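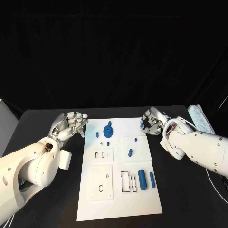 工单 248：蓝色零件与白色底板对不上
产品：Nikico 桌面拼装套件
提交人：Sihan Deng
处理人：Mohsin Malik（Nikico 售后）
优先级：提交人填“紧急”，系统改为“普通”
状态：已解决（有保留）

问题描述

二月收到的套件，拼到说明书第29页停住了。那一页画着一个箭头，从圆盘指向短轴，旁边写“轻轻压入”。我轻轻压了，没进。不那么轻地压了，也没进。再往上的力度说明书没有写，我也不打算替它写。

已经试过的办法：换个方向压；翻过来压；先去吃饭，回来再压。结果一致。

零件现在按说明书的顺序摊在白板上，没有再动。附图两张。桌面和背景都是黑的，蓝色和白色的件应该还算好认，请不要再回复我“请在光线充足处拍摄”，上一张工单已经回过了。

售后回复，上午

您好，我是 Mohsin Malik。图收到了，光线没有问题，上一张工单我代为道歉。

请先确认几件事：
1. 白色小板是否平放，没有和大板叠在一起。
2. 立着的蓝色细柱有没有歪。
3. 包装里那张黄色更正页您看到了没有。

第三条请优先看。

提交人回复，上午

小板平放，没叠。细柱是直的，我蹲下来从侧面看过，姿势不太体面，结论可靠。

没有黄色更正页。有一张黄色的纸，写着“感谢您选择 Nikico”，背面是空白的。我对着灯看过，也没有隐藏内容。

售后回复，中午

更正页漏装了，这批货有几箱是 Tiedemann 仓库发的，那边习惯把更正页归到“宣传资料”里，然后为了环保不放宣传资料。

更正页全文如下，不长：
“第29页箭头画反。应先将短件装入圆盘，再将圆盘连同短件一起放到底板上。”

圆盘和两个蓝色小件的型号，我这边再核对一下。圆盘有新旧两版，旧版孔偏紧。

补充附图

蓝色圆盘提在板子上方，下面那个又短又圆的就是说明书所谓的“短轴”，细柱在它左边。再往下是开了三道竖槽的小白板，最右边一道比另外两道细。最下面是大白板，有两个椭圆孔，一大一小。

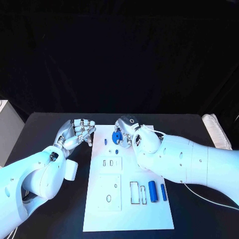 售后核对结果，下午

短件和细柱没有拿混，这一点先恭喜您，本周其他工单里不是每一位都做到了。

圆盘我请结构组的 Hrefna Vestergaard 看了图。她的答复是“看图分不出新旧版，请看背面有没有字母 S”。我把原话转给您，语气也是原样的。

小白板那三道槽宽窄不一是正常的，细的那一道是后面几步插定位片用的，请不要修它。之前有用户出于对称的考虑把三道都锉成一样宽，补发小板的库存现在有点紧张。

提交人回复，下午

背面有 S。另外请转告 Hrefna，谢谢，很清楚。

小板没有锉。我承认拿起过锉刀，又放下了。

处理步骤（S 版圆盘适用）

1. 把圆盘平放在软布上，有字母的一面朝上。
2. 用1000目砂纸卷成细条，在中心孔内转两圈。两圈就够，转到第十圈的话，圆盘以后会自己掉下来，那是另一种工单。
3. 吹掉粉末。请不要对着白板吹，蓝色粉末落在白色上会跟您很久。
4. 短件圆头朝外，从背面装入圆盘。听到“咔”一声为到位；没有听到但也拔不出来，同样算到位。
5. 圆盘连同短件放回底板，先不要碰旁边的细柱。细柱到下一页才用，碰倒了要重新找垂直。
6. 大白板留在原处。大的椭圆孔靠近板子下半部，和说明书上的图对一下朝向再继续。

如果第四步之后圆盘仍然晃，请在底板下面垫平。桌面不平的情况比零件不合格多得多，虽然写进来的都是零件不合格。

提交人回复，傍晚

进去了。没有听到“咔”，也拔不出来，按贵司标准算到位。

有两个意见，请记录：
一是说明书第29页的箭头，如果改不了图，至少把“轻轻”两个字去掉，它让人以为是自己的问题。
二是备用件袋上写着“净重200克”，里面是一根扎带。

内部备注

Ásdís Sveinbjörnsson：箭头的事转文档组，改版时一起修。改版时间还没有定，上一次说没有定是上一个版本的时候。更正页从今天起改用白色，文件名里去掉“宣传”。

Mohsin Malik：备用件袋查过，袋子是 Sitent 系列剩下来的，重量是印在袋子上的，和里面装什么没有关系。已给用户补寄一袋真正的备用件，含圆盘和短件各一。

Hrefna Vestergaard：新版圆盘的孔已经放宽，不需要砂纸。请客服不要把第2步发给新版用户。

Mohsin Malik：已经发给一位了。另开工单跟进。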